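引っ越して五か月、ようやく家の中の「物の置き場所」が固まってきたので、やったことを順に書いておく。長くなるのでスレッドにする。

前の家は収納が多くて、何も考えずに押し込んでいた。今度の部屋は押入れが一つだけ。最初の一か月は段ボールが廊下に並んだままだった。
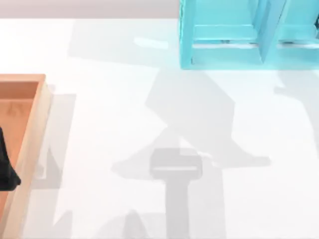
最初に手をつけたのは書類。服でも食器でもなく紙から始めたのは、探し物の時間の大半が紙だったから。保険の証券、家電の説明書、税金の控え、歯医者の領収書。全部が同じ紙袋に入っていた。

紙は一度全部床に出した。朝の九時に始めて、終わったのは夕方。途中で昔の手紙が出てくると必ず止まるので、手紙だけは読まずに別の箱に入れると決めておいた。この決まりは守れた。

説明書はほとんど捨てた。型番で検索すればメーカーのサイトで読めるものが多い。残したのは給湯器と、もう作っていない古いミシンの二冊だけ。保証書は購入時のレシートと一緒に封筒へ。

封筒の表には品名と買った年月だけ書く。前は保証の終わる日も書いていたが、面倒で続かなかった。一月に封筒を全部開けて、切れているものを抜く。それで足りている。

書類の分け方は、ポルトガルに住んでいたときに同じ階だったジュディテ・ヴィレラさんのやり方を借りた。「役所」「家」「体」「お金」「そのほか」の五つ。これ以上分けると、どこに入れたか自分でわからなくなるそうだ。

実際に使ってみると、迷うのは医療費の領収書だけだった。「体」か「お金」か。確定申告で使うので「お金」に入れている。診察券と検査結果は「体」。

次に台所。ここは失敗の話になる。

引っ越してすぐ、引き出し用の仕切りを先に買った。寸法だけ測って、中に入れる物を決めずに買った。届いて並べたら、菜箸が斜めにしか入らない。お玉は引っかかって引き出しが閉まらない。結局、半分は洗面所に回した。

仕切りに使ったお金は3,200円。大きな額ではないが、先に物を減らしていれば要らなかった分だと思う。

やり直したときは逆にした。引き出しの中身を一度大きな袋に入れて、料理で使ったものだけ戻していく。二週間で戻ってきたのは、思っていたよりずっと少なかった。

戻ってこなかった物。卵切り、レモン絞り、にんにく潰し、缶切り二つ目、前の家のオーブンについていた取っ手。取っ手をなぜ運んできたのかは不明。

缶切りは一つ残した。最近の缶はだいたい手で開くが、たまに開かないのがある。

鍋は重ねずに立てて入れることにした。ファイルボックスを使う人が多いらしいけれど、うちのシンク下は配管が手前に出ていて入らなかった。突っ張り棒を二本、縦に渡して仕切っている。今のところ倒れていない。

服について。これは人によって正解が違うと思うので、うちの場合だけ書く。

畳むのをやめて、ほぼ全部掛けている。畳む手間よりアイロンの手間のほうがつらいため。ハンガーは同じものにそろえた。見た目の問題というより、厚みが違うと掛けられる枚数が読めない。

セーターだけは伸びるので畳む。下着と靴下は畳まずに箱に放り込む。靴下は同じ色の同じものしか買わないので、左右を組にする作業も要らない。

季節の入れ替えもやめた。押入れの右が冬、左が夏で、動かさない。扉を開ける側が変わるだけ。

本は一番時間がかかった。数えたら121冊あった。引っ越し前にかなり手放したつもりだったので、この数には驚いた。

古本屋に持っていく基準は「もう一度読むか」ではなく「人に貸したとき、戻らなかったら困るか」にした。前者だと全部読む気になってしまう。後者だと意外に困らない。

困らない本は、近所の集まりで本の交換をやっているヴァルテル・ローシャさんに預けた。料理の本から先に引き取り手がついたと聞いた。小説の上巻だけ、というのも混ざっていたのに受け取ってもらえて助かった。

残した本は背の高さ順ではなく、買った順に並べている。内容を忘れても「あの部屋に住んでいた頃の本」というのは覚えているので、それで探せる。人には勧めない。

洗面所。ここは物を減らすより、床に置かないことだけ決めた。体重計も立てかける。掃除が速くなった。掃除機をかける前に物をどかす時間が、思っていた以上に長かったらしい。

洗剤の詰め替えは二つまで。安い日にまとめて買う癖があり、前の家では同じ柔軟剤が七つ出てきたことがある。途中で香りが変わって、古いほうはなかなか減らなかった。

玄関の話も少し。鍵は入って右の壁のフックに掛ける。財布と定期は同じ棚の上。郵便物は靴を脱ぐ前に開けて、要らないチラシはその場で古紙の袋へ。部屋の中に持ち込むと、なぜか机の上で三日過ごす。

傘は一人一本と折りたたみ一本。ビニール傘が増えるのは避けられないので、三本になったら職場の置き傘にする。

うまくいっていないところ。

電源コード類。何のコードかわからないものが箱一つ分ある。捨てた翌週に必要になった経験が二回あって、どうしても捨てられない。とりあえず、わかったものから荷札をつけている。

写真。紙の写真は手つかず。手紙の箱と並べて押入れの奥にある。急いでいないので、今年はこのままにする。

それから、もらい物。使わないが捨てにくい。ロザーリオ・カリーリョさんからいただいた大皿は、年に一度出すかどうかだけれど、これは場所を取ってもいい物として数えることにした。全部に理由をつけて減らさなくてもいいと思う。

費用をまとめると、台所の仕切りのほかは突っ張り棒とハンガー、封筒と荷札くらい。棚は買い足していない。前から使っているもので足りた。

時間は、週末の午前中だけと決めて進めた。一日やると次の週にやる気がなくなる。書類の日だけは例外で夕方までかかり、翌日は何もしなかった。

質問をいくつかもらったので、ここに続けて書きます。

「家族がいる場合はどうするか」。うちは二人で、相手の物には触らないことにしている。共用の場所だけ一緒に決める。相手の机の上は相手のもの。

「子どもの作品は」。子どもがいないのでわからない。友人の家では、年度末に本人に選ばせているとのこと。

「押入れの湿気は」。下段にすのこを敷いて、壁から指三本分くらい離して置いている。梅雨はまだ越していないので、効果はそのあとにまた書く。

「ラベルは何を使っているか」。マスキングテープに油性ペン。ラベルの機械は持っていたが、テープの交換が面倒で人に譲った。

「書類の五つの箱の『そのほか』には何が入っているか」。今開けて見たら、自転車の防犯登録の控え、マンションの管理規約、合唱の楽譜、旅行先の地図。管理規約は「家」ですね。移しました。

次はコードの箱をやる予定。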